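Girkotlow Homeowners – general list
Subject: Re: Bids for the garage and fence painting
From: Sherif Soliman
Date: Friday, August 14, 2026

Nour Mahasneh wrote:

> Hi all,
> I have two written bids for the detached garages and the back fence and I'd like a decision before the weather turns on us. Horance wants $300 a garage, two coats, scraping included. Badawi also wants $300 a garage, one coat, but they'll throw in the fence gate. Both say they can start within the month.
> Can somebody who has dealt with painters before tell me whether there's any difference between these two, or do I flip a coin? Also, is anyone attached to the current color? Eusebio says it was called "Oatmeal" when it went on.
> Nour

Nour, please keep the coin in your pocket for a few days.

I hired painters twice for the old house and once for this one, so I have been wrong about this three times and consider myself qualified. The two bids have the same number on them and almost nothing else in common. Two coats with scraping is a paint job. One coat over what is currently on my garage is a suggestion. If you run your thumb down the south side of any of the garages you will come away with a white thumb, and whatever goes over that chalk is going to stay up about as long as the chalk does.

Things I would ask Badawi before ruling them out, in no special order. Are they washing the walls first, and how long do they let them dry? Is primer in the price? Who buys the paint, and which line is it? "Premium exterior" is printed on every can in the store, including the ones by the door with the dented lids. And does one coat mean one coat everywhere, or one coat where the ladder happens to reach?

Horance should get some of the same questions. I like that scraping is in writing. I would like it better if the bid said what happens when they scrape and find soft wood, which on the trim of garages four through seven they will. Nives Sorrentino had the bottom of her door frame replaced in February and the man pulled the old piece off with his fingers. Get a price per foot for trim now, while they still want the work.

One more on the subject of scraping. Some of these garages are old enough that the bottom layers could be lead paint. Ask both outfits if they're certified for it and ask to see the paper. I'd want the soil along the fence covered too, seeing that Jasper Claeys grows tomatoes on the other side of it and gives them to most of us.

The fence is its own matter. I would not paint it. I know it's been painted before, and you can all see how that went. A solid stain would soak in and fade instead of coming off in strips the size of playing cards. The fence is 478 feet long according to the survey, it has two faces, and I don't believe either bidder has thought about the second one. A free gate is a nice gesture. It is also the smallest part of the fence.

On money, the reserve line for exterior work is $2,000 this year. Anything past that needs a vote, so please ask for garages and fence as separate prices. That way we can do the garages now and argue about the fence all winter, when we have the time for it.

As for color, I have no attachment to Oatmeal. I have looked at it every morning for years and feel nothing. Eusebio Bermúdez has a fan deck from Flollero and has offered to lend it out. My only request is that we put two or three samples on the back of my garage, big ones, and look at them at noon and again at suppertime before anybody orders five-gallon pails. The gray we all loved on the card the last time went up a shade of lavender, and it took a whole Saturday to cover.

If it helps, I can be home for the walk-through with either crew. Mornings are better. I'll bring the screwdriver and do the poking at the trim myself – it tends to go over better coming from a cranky neighbor than from the person signing the check.

I still have the spare key to the side gate, if whoever gets the job needs it.

Sherif

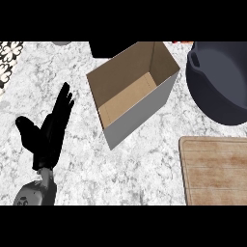
Open cardboard box on a marble countertop (computer rendering)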